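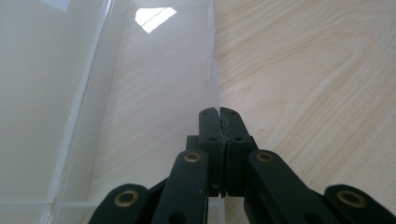 4. What gets said in the corner

Before I started this I thought I knew what a boxing corner sounded like. I'd stood behind enough of them with a bucket. Then I sat down with the recordings from the Balholm and Drumevholm clubs, 220 rest intervals in all, and found that my memory had been tidying things up for years. Trainers repeat themselves, they start one thing and finish another, and quite a lot of the minute goes on water, breathing and getting the stool in the right place.

I counted an instruction as anything that told the boxer to do something in the next round. "Double the jab" went in. "Lovely, lovely" did not, and neither did "breathe", although I went back and forth on that one for a week or so and I'm still not sure I was right (a boxer who has been told to breathe does tend to carry on breathing into the next round, after all). That gave me 386 instructions.

Figure 4. Hand-held gripper, fingers closed.

4.1 Timing

Most trainers at both clubs let the boxer sit down and settle before saying anything tactical. The Drumevholm corners were the more patient of the two. At Balholm the talking often began while the boxer was still walking back, and the first instruction was then said again once they were seated, sometimes in different words. I coded the pair as one instruction when the meaning was plainly the same, and as two when I had any doubt.

The last stretch of the interval is a mess for anyone trying to code it. Once 50 seconds have gone the seconds are being told to get out, the gumshield is going back in, and the trainer is leaning through the ropes shouting whatever matters most. I had expected these late shouts to be throwaway stuff – "hands up", "come on" – and plenty were. But a fair number brought in something new, a body shot or a change of direction, that hadn't come up at all while the boxer was sitting down and able to listen.

4.2 Did anybody do it?

I then watched the opening of each following round and marked whether the instruction had been tried. It didn't have to land. In 108 cases I could see a clear attempt, and I left everything vague out of that figure. "Be first" is nearly impossible to score from a video, as is "use your feet", and I'd sooner lose them than guess.

Instructions naming a single punch were the easiest to spot, so they probably look better here than they should. Anything with an "if" in it ("if he drops the right, go over the top") suffers the other way, as the opponent may never have dropped the right. I've kept the two sorts apart in the tables and would ask readers not to add them back together.

One oddity I can't explain is that the novices at Balholm tried more of what they were told than the open-class boxers did. It may be obedience, or it may be that novices get simpler advice. The recordings from the Skusano tournament, which I deal with in the next section, have longer bouts and should help a bit with that.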